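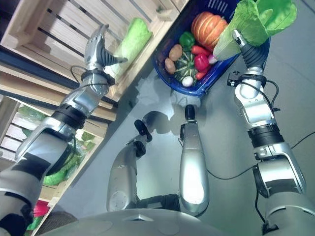 Right hand with the greens over the basket, left up by the crate.

**Ticket 431** / Kusix build, Grundiment workshop
Opened by: Hashini Talukder
Status: open, sort of

Right hand lets go early. Asks for a hold on a leafy thing, closes fine, then around the time the wrist rolls over the basket the fingers relax a bit and whatever it is slides out. Left hand ok so far. Started in August after we swapped the Dumach driver board on the right forearm. Before that no drops that I know of, but we also weren't doing produce, only foam blocks.

Error in the console when it happens:

`hand_r: setpoint stale, hold released (timeout 100)`

Only with wrist roll. Arm straight and still, it'll hold as long as you like.

**What I tried**

1. Power cycle, reflash right hand. No change.
2. Raised grip current. Holds harder, still lets go, same error. Put it back.
3. Swapped left and right configs in software. Fault stays on the right side, so not config.
4. Gave the left hand the cabbage and had the right one hang on to the basket rim. No wrist roll needed for that, and no error on either side in the log.

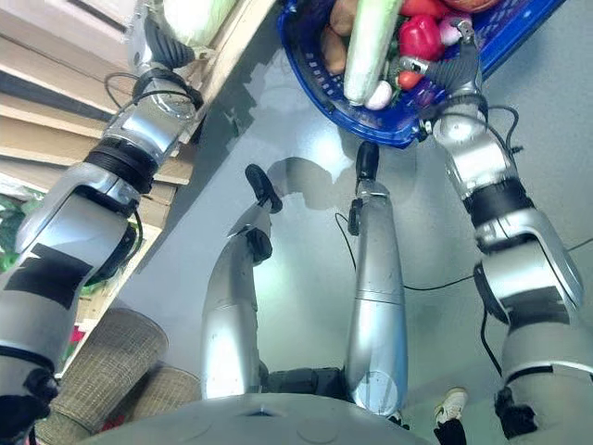 5. Cable check. Right wrist lead runs down along the arm and then off across the floor. Wiggled it at the forearm plug by hand while the hand was holding nothing. Got the stale error twice. Wiggled the floor end, nothing. So probably the plug, or the inch of cable right behind it.

**Reply, Reinaldo Miranda, 7:40 pm**

Saw the same on my bench arm. Timeout of 100 ms is tight for that bus, try 4000 just to see if the hold survives. NOT as a fix, a hand that keeps squeezing for four seconds after losing comms is a bad idea with people standing next to it. Also do an open hand test off to the side of the basket, fingers hanging, roll the wrist slowly and watch for twitch. If the fingers twitch with no load its electrical.
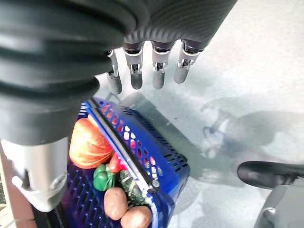
**Update, Hashini**

Did the open hand one. 10 slow rolls, twitch on most of them, always near the same angle. Electrical then. With timeout at 4000 it held through every roll. Set it back to 100 after.

Reseated the forearm plug, added strain relief (zip tie and a bit of foam, ugly). Then went for the bagged stuff since the plastic is slippery and the worst case we have. Had it pick up a bag over the crates, fingers down over it, bag up against the palm.
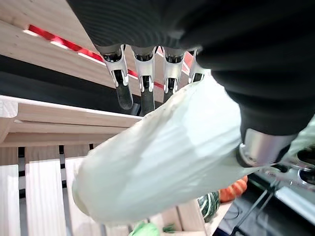 No stale errors during that pick. One pick though, so not calling it. The crimp on the forearm plug looks tired and I'd rather redo the whole lead then trust foam.

Still to do:

- new wrist lead, Josué has the crimper, need it back
- rerun the slow rolls with the new lead, same speed
- ask Dumach if the new board really needs the shorter timeout or if we copied that number from the old one
- Reinaldo pls check yours for the same crimp

Leaving ticket open til the lead is in. Don't run the right hand over anything that bruises.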